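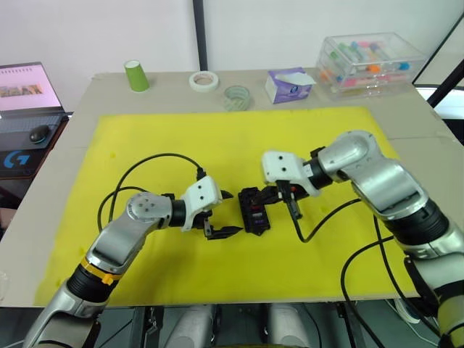 Noemí Camacho

4. Who gets the credit for an old song?

I promised in Section 2 that I'd come back to the word "traditional," and I've been putting it off, mostly because it made a mess of my spreadsheet. When a record sleeve says a song is traditional, it can mean that the band learned it from an older singer, that they found it in a library book, or that they had no idea who wrote it and the sleeve was due at the printer. The listener gets the same word in all three cases.

The collection I worked from has 2,885 tracks on it, all from small folk labels and all with some kind of printed sleeve or insert. I could read a credit for 2,535 of them. The others had inserts that were missing or photocopied so many times that the small type had closed up, and I left those out of everything in this section. (Ashton Kingi, who coded the second half of the sleeves with me, wanted to keep the half-readable ones in. We argued about it for most of January. He still thinks I'm wrong.)

Of the readable credits, 1,334 say "traditional" or "trad." with no other name attached. Another 447 say "traditional" and then name whoever made the arrangement. The rest name a writer. So a bit over half of the credits give you no person at all, and I had honestly expected more arrangers than that, given how much work goes into some of these recordings – there's one ballad on a Winik album that has a whole new tune, a new last verse and a cello part, and the credit is four letters and a period.

4.1 Labels do it their own way

The biggest difference I found was between labels. Gallegos named an arranger nearly every time, even for a plain voice-and-guitar take where the arrangement seems to consist of choosing a key. Winik almost never did. Dultex changed its habits partway through: the early sleeves have the bare word, and then there's a stretch of releases where the band as a group is named as arranger, and after that individual members start turning up.

I like the Dultex middle period best, I'll admit. Group credit fits the way those bands talked about themselves in their own sleeve notes. One set of notes describes the singers trading verses in a kitchen until they had an order that worked, and it would be hard to pull one arranger out of that. But it does cause trouble when the same song comes back on a solo album ten years later with one person's name on it. I found this happening often enough that I started keeping a separate list, and that list is now the start of another paper.

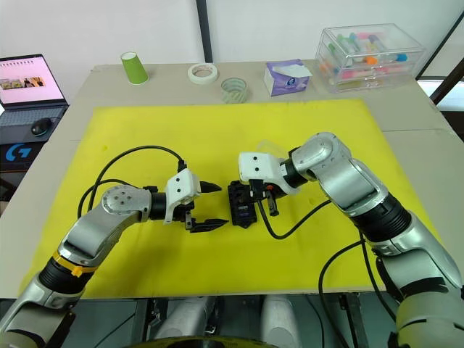
Figure 3. Two robot arms reaching toward each other across a yellow mat.

Brastau is the odd one. It was a mail-order cassette label, and the credits were typed by whoever was putting the tapes together. On two different runs of the same cassette, a lullaby is credited to the singer's grandmother on one and listed as traditional on the other. I wrote to the singer, who told me both were fine by her. Her grandmother sang it, and her grandmother got it from somewhere. I coded that track twice in the first pass and then had to pick, so it sits with the named writers, and I've put a note next to it in the appendix.

4.2 Songs that moved

A smaller group of tracks gave us the most fun and the most headaches. These are songs with a known living writer that got recorded as traditional by somebody else. Usually the path was easy to follow once we started pulling on it. A song gets sung at a festival workshop, a few people carry it home, and by the time it reaches a studio it has lost a verse and its author. One writer I interviewed heard her own song introduced from the stage as being two hundred years old. She was thirty-four.

She didn't ask for a correction right away, and I found her reasons pretty interesting. She said it was the best review she'd ever had! Later on, when the album was pressed a second time, she did write to the label, and the second pressing carries her name. Others were less cheerful about it. Two of the writers I spoke with had stopped teaching new songs at workshops until they had recorded them first, and one of them prints her name and the year at the bottom of every lyric sheet she hands out, in type as big as the title.

Ashton's view is that the lyric sheets matter more than anything on the records. He may be right. When we compared recordings made from a sheet with recordings made from memory, the ones made from a sheet kept the writer's name far more reliably, even when they changed the words quite a lot. I'd want a bigger sample before leaning on it, because we only know the source for a song when somebody bothered to say so in the notes, and people who write long notes are probably careful about credits too.

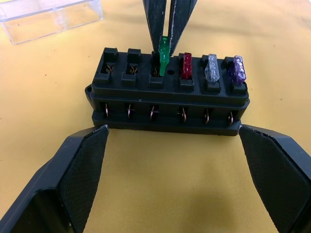
4.3 What I did with the doubtful cases

If two sleeves disagreed, I went with the later one, unless the writer or the singer told me otherwise. If a credit used a nickname, I counted it as a name. Spelling differences were ignored. Anything marked "source unknown" went in with the bare "traditional" group, and I've gone back and forth on that – "source unknown" is a more careful thing to print – but there were too few of them to stand as their own column.

The coding sheet was last changed on 2019-08-04, and the tables in the next section all use that version.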